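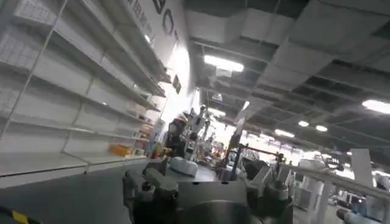 Posted in: Workshop diary, Robots

I promised an update before the year ran out and it's December 31, 2021, so I am cutting it rather fine. There's a pot of soup on the hob and the house is quiet until six, and I'd like to get this all down while I still remember which screws went where.

For anyone who has wandered in since the summer, we're a little group who meet at Javholm, the shared workshop, and we have been building a two-armed robot with the modest ambition of getting it to do the washing. Well, some of the washing. The folding is a long way off and I refuse to think about the pairing of socks. What we wanted by the end of the year was for it to open the door of a front loader, take something out of a basket, put it in and shut the door again. When we drew that up on the whiteboard in the spring it looked like a month's work. Suleiman Ibrahim wrote "easter??" next to it and I've left it up there as a lesson to us all.

The arms came first and they were mostly a pleasure. The shoulders are the old pattern I wrote about before, with the bigger bearings, and once we'd stopped trying to save weight in the upper segment everything behaved itself. It's the wrists that ate our autumn. The first pair had a lovely slim housing, 187 mm from the joint to the fingertips, and I was very proud of them, and there was no way on earth to get a spanner inside once the cable was routed. Every time a connector worked loose (and they do, they really do) the whole hand had to come off. Chin-lung Yu redrew the lot over one long weekend in November with the fixings on the outside, where a normal human hand can reach them. They're uglier. I've stopped minding.

Then there was the matter of the door. I had thought of a washing machine door as a simple thing, you hook your fingers behind it and pull, but if you watch yourself do it slowly you'll notice that you don't pull straight at all. You lean, and your wrist turns, and your elbow comes out and round to follow the hinge, and your feet shuffle back to let it past. Our robot had none of that. It pulled in a beautifully straight line and the door wanted to go in a curve, so one or the other had to give, and what gave was a little aluminium link in the second finger. Hedvika Koubek has made so many of those links by now that she keeps them in a tobacco tin.

The cure was to let the arm be a bit floppy. I know that sounds feeble after all the trouble we'd gone to getting it stiff! But if you slacken off the sideways stiffness and only ask it to be firm in the direction it's pulling, the door more or less leads the hand round by itself. You do still need to know where the hinge is, and we cheat on that: we measure it once for each machine and type it in.
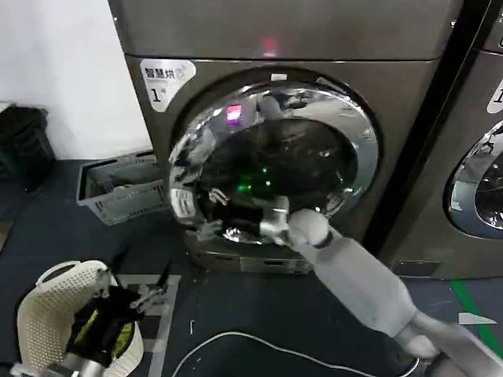
Chrome has been our other great enemy. I polish my own taps at home and never once thought of them as a hazard, but a curved shiny rim is a horrible thing to show to a camera. It finds the edge, then it finds a reflection of its own arm and decides that's an edge too, and off it goes towards something that isn't there. Glass is nearly as bad. For weeks we tried cleverer and cleverer software, and what has helped most is very dull. We look at the matt bits of the front instead, work out where the middle of the door must be from those, and bring the fingers in slowly until they touch. After that it goes by feel. The finger pads report a push, it stops, and it starts its grip from there.

The numbered stickers on the fronts have been handy for this too. They're flat and white with a good dark figure on them, and they sit in the same spot by the door, so they make a decent landmark. Asanka Abeysekara, who can't bear waste, pointed out that we'd spent an evening designing special printed markers when there was something perfectly serviceable already stuck to the machine.

Now, the basket. We gave the left hand the basket end of the job, on the grounds that the right hand was already busy being difficult. Cloth is strange stuff to work with. A jumper and a shirt of the same size feel nothing alike to a motor, and a zip caught between two fingers gives a reading like a brick. The fingers on that side are thin, and at first they simply went into the holes in the side of the basket and stayed there, and then the basket came up with the washing. Nuno Torres suggested pressing down on the clothes a moment before closing the hand, so that the cloth bunches up under the palm and there's more of it to get hold of. It's the sort of thing you do yourself without thinking when you empty the tumble dryer. We added that and the left hand has been a reformed character.

A few odds and ends for those who wrote in asking:

The finger motors are secondhand and the lot came to 349 pounds with postage. I wouldn't go cheaper. We tried.

The right hand weighs 344 grams more than the one it replaced, which you can hear in the elbow when it's reaching right out. We've put a spring in to help it along and I'd like to try a stronger one.

The green tape on the floor is for the people. Stay on your own side of it while the arms are powered, please, and that includes visitors with biscuits.

The cable is still a nuisance and I haven't any news about it. I want it up off the floor and running down the back, and I've been saying so since Easter.

As to what's next, I'd like to leave the arms alone for a bit and see how the links last. Hedvika wants to set it going on a proper endurance run, 1,000 openings and closings with someone sitting by the stop button, and we've begun arguing over who brings the flask. Chin-lung would sooner go straight on to the folding. I've told them both we'll settle it at the first meeting back, when I'll also have the new springs, if the post is kind.

Right, the soup is catching and I can hear a car. Happy new year to you all, and thank you for the letters about the bearings, I'm getting through them slowly.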